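Groddale Shared Workshop
Skodska two-arm folding cell: progress report to the Zamani equipment fund
Last updated: 4/29/22

Status: mechanical build complete, software in progress, spending within the approved amount.

Both arms are bolted to a common aluminium rail at the front of the enclosure. Cables are clipped along the links with a service loop at each wrist. The left base plate was re-drilled in April after the original holes proved 3 mm out of line. Patterned panels are fitted to the three walls.

The gripper fingers are the second printed version. Cutouts reduce mass and print time, and a textured black pad is fixed to each inner face. Pad wear will be checked at 300 closures and again at 1000.

Trials use light purple stock. To date 152 runs have been logged under Molurgate, our recording software, of which 110 are complete enough to use. The remainder were lost to a dropped wrist camera stream, traced to a faulty hub and corrected.

Work in the cell, overall and wrist views:

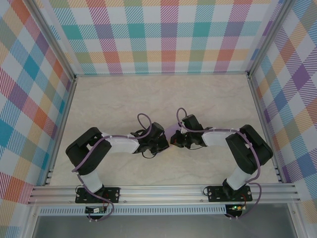
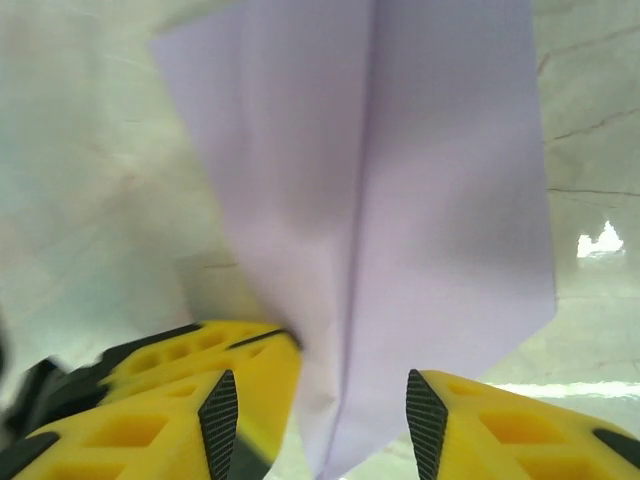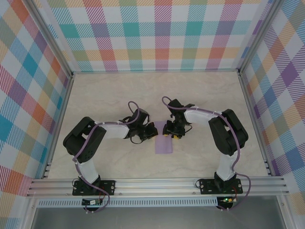
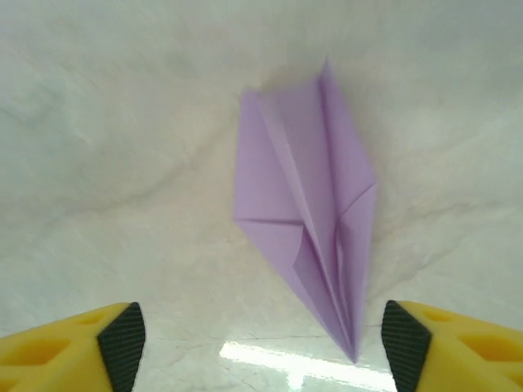

Outstanding items are the emergency stop relay, a cover for the control boards below the rail, and a repeat of the arm-to-arm calibration. Glare on the floor panel still upsets edge detection at low wrist heights, and a matte overlay has been priced. We request that the unspent $300 from the fasteners line be moved to cover it.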